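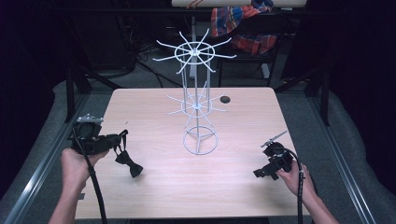 Shoppers who wrote in over the summer wanted the collars to stop shrinking, and clothing maker Udel says that complaint is behind the biggest change to its dress shirts this fall. One customer told the company his size 16 fit like a 15 and a half by the third wash.

The new shirts, sold under the Numine name, go on sale in October at the Udel stores in Daltia and Guerra. They are cut from cotton that is washed before sewing, and the collar band has been lengthened slightly to allow for what shrinkage is left. The old line will be sold off at a discount until it runs out.

Numine shirts come in 8 colors and two fits, regular and slim. Sleeve lengths are now sold separately from neck size - something the old line offered only in white. Each shirt has a button-down or spread collar, a single chest pocket and a spare button sewn inside the front hem.
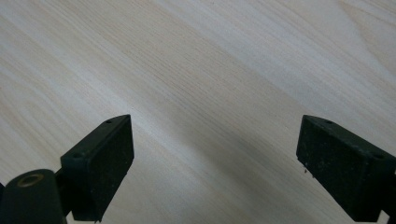
Pale wood tabletop, close up.

The Guerra store will have 400 shirts on opening day, with more to follow once sizes start to sell through. Customers who bring in an old Udel dress shirt, in any condition, will get $10 off a new one. The offer is limited to one per person and does not apply to sale items.

Both stores will open at 10 a.m. on the Sunday of the launch. Online orders start the same day, and exchanges on unworn shirts will be free.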